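Dravham Bin Day Calendar: data notes
Last touched 12/15/24

What this is

Hello! If you've landed in this folder you probably want to know when your rubbish goes out, or you want to build something that tells other people when theirs does. Either is fine. I started typing up the Dravham collection rounds because the leaflet that came through our door had my street on two different rounds (both wrong, as I found out with a very full bin in March) and it grew from there.

There are 318 streets in the main file. Of those, 282 have been checked against a second source, usually a neighbour's leaflet or somebody who lives there telling me I'd got it wrong. The rest come straight from the council's printed list and I'd treat them with a bit of suspicion, especially the ones up by the Wostorville road where the numbering is a mess.

What's in the folder

streets.csv is the one you want. One row per street, or per half-street where the round splits.
rounds.csv has the round codes and which week they fall in.
holidays.csv covers the shifted collections. Please read the bit about holidays further down before using it, I beg you.
notes.txt is me muttering to myself. You can ignore it, but Pak-hei Hsu says it's the best part.

The columns in streets.csv

street: the name as it's painted on the sign, so you'll see "St" and "Saint" both. I did try tidying this up once and broke everybody's lookups, so now it stays.
side: odd, even or both. Blank means I don't know.
round: a letter and a number, like B4. The letter is the lorry and the number is its slot in the fortnight.
stream: what gets taken. "res" is general rubbish, "rec" is recycling, "gdn" is garden waste and "food" is the caddy.
checked: y or n, as above.
src: where I got it. "leaf" is a leaflet, "list" is the printed list, "res" is a resident. Yes, "res" means two things in two columns, and yes, I regret it.
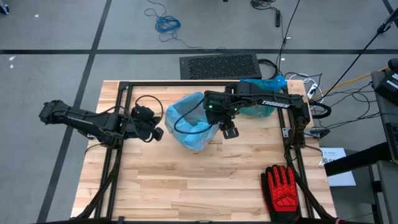
Holidays

This is the fiddly one. When a bank holiday lands on a collection day, rounds A to D slide along by a day but round E doesn't, it gets doubled up the week after. Kuusk Lane is on E for rubbish and on C for recycling, so after a holiday the two come on dates that make no sense to anyone living there. I've put the real dates in holidays.csv as whole dates, so don't work them out from the round code. If a street and date turn up in holidays.csv, that row wins over everything else.

Garden waste stops over winter and I've only recorded when it starts again, because the stopping date was different on every leaflet I saw.

Liners and what you can put in what

People kept asking, so there's a small extra table called liners.csv. It says whether each stream takes bagged or loose stuff. General rubbish should be bagged and tied. Recycling goes in loose, and a bag in there can get the whole bin left behind with a sticker on it. Food caddies take the compostable liners only. Hesico, who run the lorries, changed their wording on this partway through the year, so the table has an old column and a new column. Use the new one unless you're doing something historical.

One thing I do at home that has saved a lot of swearing: fold the top of the bag well over the rim of the kitchen bin and let the spare hang down outside. It doesn't slither in when you scrape a plate, and there's enough left over to tie.

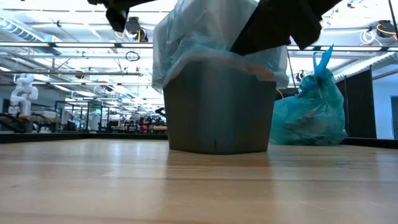
Güven Gündoğdu: We're in the flats behind the station and the table has us down for loose recycling, but our shared bins have taken clear sacks since the spring. Could flats have their own row? Happy to send you the notice from the stairwell.

Yes please, do send it! Flats are the weakest part of all this. I've added a "flats" flag to 31 streets so far and left the value empty wherever I haven't seen a notice with my own eyes.

Sending me fixes

Edit the csv and send it over, or just write to me in normal sentences, I don't mind. Tell me the street, the side and what you saw go out. A photo of your leaflet is lovely if you have one. Please don't open the file in a spreadsheet and save it again without checking the round column, as E1 to E5 have a nasty habit of turning into numbers.

Licence

Do what you like with it. If you put it in an app, a link back would be nice. And if someone misses their collection because of a typo of mine, I'm sorry, tell me which row.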